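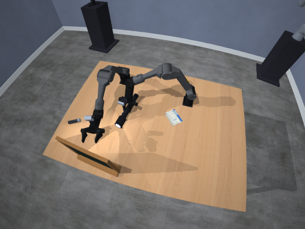 3.2 Floor finish and the feeling of room size

The question of how large a room feels to its occupants is older than the question of how large it is, and in rented housing the two are often mixed. In the interviews, tenants spoke about the floor much more than we had expected. A floor of large tiles was usually called "calm" or "open", while small tiles and narrow boards were called "busy". The same preference can be noticed in rendered interiors, where large gray tiles with a mottled, concrete-like texture are combined with blue-gray walls and a white baseboard (Figure 2). Our respondents had a similar combination in mind when they described a modern room, although few of them lived in one. The baseboard was named more often than the wall color, perhaps for the reason that it draws a clear line where the floor ends.

Figure 2. Rendered interior with large gray floor tiles, blue-gray walls and white baseboard.

The questionnaire was sent to 3,000 households in the Hoxha and Tronel districts, and 269 were returned. After we removed the forms with missing floor area, 253 remained for the analysis. Each household estimated the area of its main room before any measurement was made. The measured value was then taken from the plans kept by the housing office – these plans are old, and in several buildings the inner walls were moved later. In such cases Suvarna and Kiani measured the room again by hand.

Tenants with large tiles gave higher estimates than tenants with small tiles in rooms of equal measured area. The difference was clear in rooms with one window and became weak in rooms with two or more. We did not find a similar difference for wall color. Tenants with carpet gave the most uneven answers, and we hesitate to draw any conclusion from this group, as many of them had placed the carpet themselves over another floor.

Two limits should be mentioned. First, large tiles are more common in the renovated buildings, where the ceilings are also higher, and our data do not permit us to separate these two effects fully. Second, furniture was recorded only as "little", "medium" or "much", by the tenants themselves. Haddad and Steyn used a finer scale in their pilot study in the Gosia district, and we return to their results in Section 4.1.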